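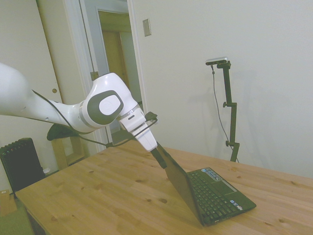
Nilham Hinge Pack for Single-Arm Setups
October | By Manee Thongdee
Print | E-mail this page
168 shares | 9 comments

Okay, so I've been wanting to write this page for ages! Nilham is our policy for hinged things, the stuff that swings on one edge and fights back a little: laptop lids, box tops, small cabinet doors. You give it a six-axis or seven-axis arm, a plain two-finger gripper and a depth camera on a stand, and it works out where the hinge line is and pushes along the arc (that's the whole trick, really).

The method grew out of a paper we did at Siloleo last year. Most lid policies I tried learned a path for one laptop and got lost as soon as you turned it a few degrees. Nilham guesses the hinge line first, then plans the push, then keeps correcting the guess as the lid moves. If the guess drifts too far, the arm backs off and starts again from above.

We recorded 2353 demonstrations by hand and kept 1801 after throwing out the ones where the base slid on the table. That cleanup hurt! But training on the full set made the policy weirdly fond of shoving, and the smaller set fixed most of it.

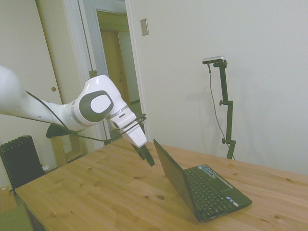
Montri Khunthong asked whether the policy needs the screen side facing the camera, and whether a very light laptop just gets pushed across the table. He runs it without any tape or clamps and was seeing a bit of creep.

Great questions. It doesn't need the screen side, as the hinge guess comes from the edges of the lid and the base together. Creep on light machines is real, though. In version two there's a setting called Cele that limits sideways force, and I'd start with it turned low. It's slower (sometimes painfully so) but the base stays put far more often. Our test set was 168 closing attempts, and the misses were mostly glossy lids under a bright lamp, where the depth reading goes patchy. I'm still working on that one.

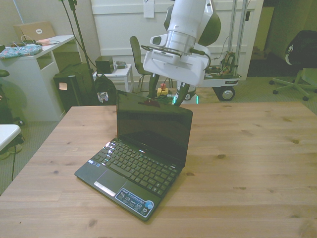

Gripper open over the back edge of a netbook-style laptop.

What you get in the pack: the trained weights, the cleaned demonstrations, the Tilletti calibration tool for lining up your camera with the arm, and my own setup notes, which ramble. Retries are set to three out of the box and you can take them up to 9. Please keep an emergency stop within reach while you tune the force limits.

Updates go out on Thursday evenings. The next one has the fix for left-side approaches, plus a shorter calibration routine.

Print | E-mail this page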